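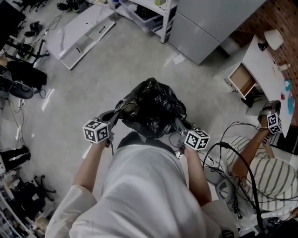
Ticket 717 - bag opening task, grippers losing the second edge
Site: Stidport
Opened by: Nestor Manalo
Status: open, waiting on parts

Monday, 9:20 am
Hi Rommel, me again! The bag task is giving us grief. We grab a black bin bag with both hand grippers, pull it apart, and the left side lets go before there's a proper opening. The cube tracking looks fine in the Verka viewer, so I don't think it's the markers this time. Out of 36 tries this morning I kept 11, and that's me being generous.

10:45 am
Swapped the left jaw pads for the spare pair. A bit better on thick bags, no change on the thin ones. Wiped everything down with alcohol too (the pads get a grey film on them by smoko).

1:10 pm
Rommel asked if we were pulling too fast. Fair question - we've got a target of 600 good runs for Dalgleish and people do speed up. I slowed right down for a dozen and it helped, but my forearms were cooked. I used to line bins on the packing floor and could do almost 925 in a week without thinking about it. Now I do one bag over and over, slowly, so the machine can learn it. It's easier on the back and harder on the wrists, and I'd like that noted somewhere besides this ticket. Can we swap people every half hour instead of every hour?

3:35 pm
Reply from Rommel Abella: Half-hour swaps are fine from tomorrow, I'll change the roster. Softer pads ordered from Geravden. Please park the thin bags and stick with drawers until they turn up.

3:50 pm
Will do, ta. Leaving this open till I've tried the new pads on both sides.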